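The Lomska Manipulation Group is gathering examples for Cumia, a learning system intended to pick up ordinary household containers. The posts below set out how the collection is done and what has been recorded to date. 1/9

The present round concerns clear plastic bottles. These are hard for the system to judge. The tabletop shows through the walls, and the outline of the bottle is easily lost against the grain of the wood. 2/9

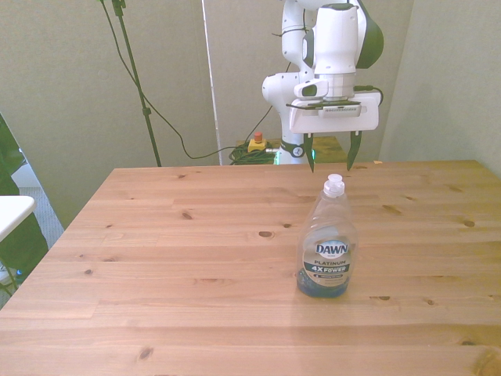
Ullumley, December

Each example begins with the gripper open and the bottle standing by itself on the pine table. The dish soap bottle is one of 7 objects in the round. An operator guides the arm through the full motion, and the record is kept from start to finish. 3/9

A record is made up of the view across the table, the view from the wrist, the position of the arm and the opening of the gripper. All four must carry matching times. A record with a gap in any one of them is set aside and does not enter the training set. 4/9

Operators are asked to vary their approach. The bottle is moved and turned between examples, and the arm does not always start from the same height. Nurhan Yüksel has prepared written guidance on placement, which all operators follow – new operators read it before their first session. 5/9

The group has accepted 860 examples in this round. A further 218 were set aside on review. The most frequent grounds were a late start to the recording and a pause of several seconds in the middle of the motion. Tarık Kozan and Lurdes Godinho carry out the review and work from separate lists. 6/9

Blurred pictures are kept. The wrist view loses sharpness whenever the arm moves quickly, and Cumia will meet the same blur in daily use. Reviewers reject a record for blur only when the object cannot be found in the wrist view at any point. 7/9

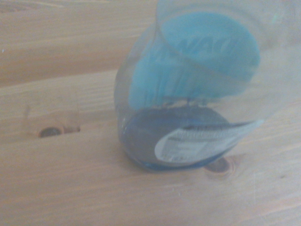 Wrist view: clear bottle with dark blue liquid, Cumia bottle round.

The amount of liquid is written down for every bottle at the start of a session. A nearly empty bottle tips more readily than a full one, and the group wishes to compare results at different levels. Yu-na Baek is responsible for these notes and for the names given to each object in the set. 8/9

The round will close at up to 900 accepted examples. Handled mugs and small jars follow, with the same table and the same form of record. Laboratories wishing to compare collection methods may write to Birger Nygård at the Ullumley office. The placement guidance is available on request. 9/9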